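Search this journal Enter keyword or author Go

3. Storage conditions and surface coverings

The third part of the study considered how paper coverings behave in shared workrooms over a working season. Figure 1 gives a general view of a covered tabletop.
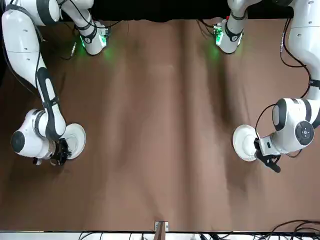
Figure 1. Tabletop with brown paper covering; wrinkles and folds run from top to bottom.

3.1 Choice of paper and room

Covering paper was kept in two stores, one at Caltik and one at Bradonen. The Caltik store is heated through the winter and has little outside air. The Bradonen store is on the ground floor and is opened to the yard each morning. Rolls were held upright at both sites for 11 weeks, beginning in September, and were turned once a week.

Paper takes up moisture from the air and gives it back slowly. A sheet cut from a roll in a damp store will therefore shrink when laid in a dry room, and it tends to shrink more across the grain than along it. Staff at Bradonen reported ridges within four days of laying. At Caltik the same change was noted after seven days, and the ridges were lower.

3.2 Resting the sheets

Sheets rested flat in the room of use for three days before fixing gave fewer complaints at both sites. The benefit was lost where the sheet was taped on all sides, as the paper could no longer move freely. We advise fixing along one long side only. The effect of heavier paper was not tested and remains open.

Contact the editorial office | © Jellelness Papers in Workplace Studies | Back to top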